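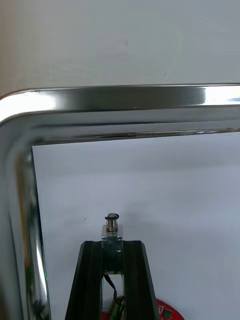

Zyanya Arellano learned to fix radios from her uncle Crescencio, and she still runs the Irkley repair shop by his rules. Nothing goes straight on the bench. Work is kept on metal with a raised, rounded rim, polished enough to throw back the light, and small screws stay put.

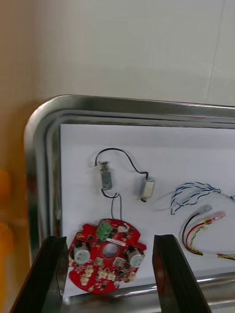
IRKLEY, April 13, 2020

The shop closed its counter in March. Customers now leave their sets on the porch with a note, and Arellano phones them with a price. She has 210 on the shelves and finishes three or four a day.

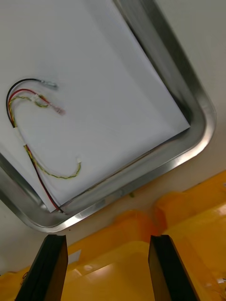
Wires on a paper-lined steel tray.

Most of the faults are tired capacitors. The rest is dust.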